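**FOR IMMEDIATE RELEASE**
2022-06-12

# Miltness opens its shared laundry room to the whole neighborhood

Hi, I'm Svitlana Polishchuk, and I get to share the news I've been sitting on since May: the laundry room at Miltness is opening to everybody on our side of town, tenants or not! Until now you needed a door key from the building office. From this week you need a library card or a piece of mail with your address on it, and that's all.

We've wanted this for ages. The nearest laundromat, over on Tymoshchuk Street, closed its doors last winter, and people have been hauling bags onto the bus ever since (I was one of them for a while, with a comforter, in the rain, and I don't recommend it). Nodier, the small foundation that already pays for our after-school reading hour, came through with a grant covering water and power for the first 200 days. After that we'll charge a little per load, and we'll post the price on the door well ahead of time.

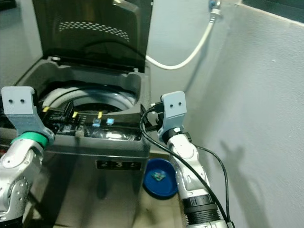
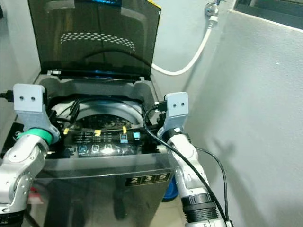
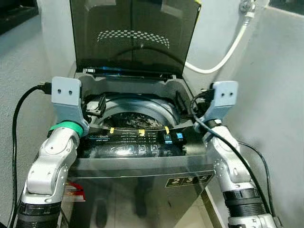 Sign-up is on paper, on the clipboard outside room 4, and you can book a morning, an afternoon or an evening. Put your first name and a phone number, and please cross yourself out if your plans change. We're also asking everyone to leave the washer lid standing open against the wall when they finish, so the drum can air out before the next person comes along. Check the drum for socks while you're at it! Detergent is bring-your-own for now, though my colleague Halyna Lytvynenko is talking to Baltora, the soap shop by the post office, about a refill jug we could keep on the shelf.

Halyna has also been in charge of the survey, and she went door to door with it in the evenings after work. She got 416 answers back, way more than either of us had hoped for.

"People wanted to talk," Halyna told me. "I'd ask one question about laundry and end up hearing about their grandkids for half an hour. A lot of them asked for evening hours, so we put evenings on the sheet."

There's a bench in the hallway and a shelf of paperbacks to borrow while you wait. Kids are welcome with a grown-up. Rugs and horse blankets, please, take those somewhere else (yes, we were asked about horse blankets).

If you'd like to visit before you book, stop by the office and ask for me or Halyna. Reporters are welcome too, just call first, extension 477, and leave a message if we're out.

**Contact:** Svitlana Polishchuk, Miltness building office, extension 477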